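4. Setting the Alarm on Your Nirden Bedside Clock

Before you begin, plug in the clock and wait for the display to stop blinking. It enjoys blinking, so give it almost 2 minutes.

1. Hold SET until the hour flashes.
2. Press + to reach your hour. Going past it means another lap of the dial, as there is no minus button.
3. Press SET again and do the same for the minutes.
4. Slide the back switch to ALARM. A small bell appears on the display.

Note: The clock must be in 24-hour mode for alarms after noon. Owners who nap should see section 8.

Caution: Do not put the clock under a pillow to muffle it. The alarm only gets louder, and the speaker gets warm.

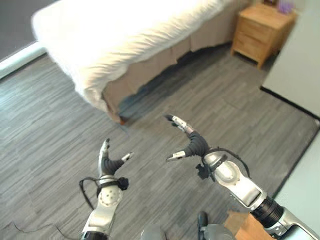
5. Place the clock out of arm's reach of the bed. Snooze works as many times as you press it, and the clock keeps no record.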